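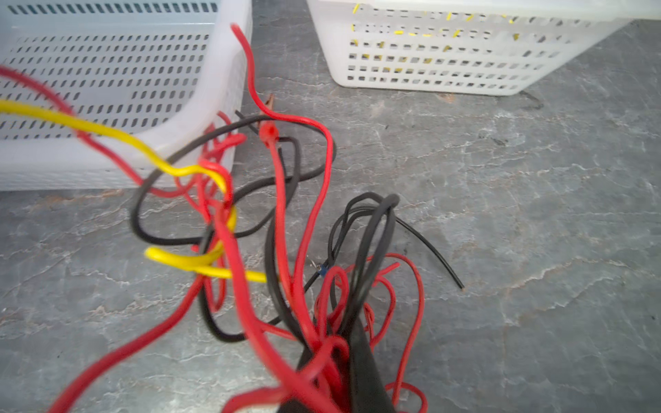 Wire sorting cell: gripper fault gallery

Kendura sorting trial, Stistcombe workshop, September. The arm stopped on an overcurrent fault at cycle 3,612 of the run. Stops of this type had been logged 181 times, more than 20 of them on tangled stock. Fault code and joint loads are in the Nender controller log.

Wrist camera view, opening picture. Red and black wires with one yellow strand, on the grey floor between two white perforated baskets. A red insulated connector and a blue crimp terminal are in the tangle. Crimped ends are listed as a snag hazard in section 8 of the cell procedure.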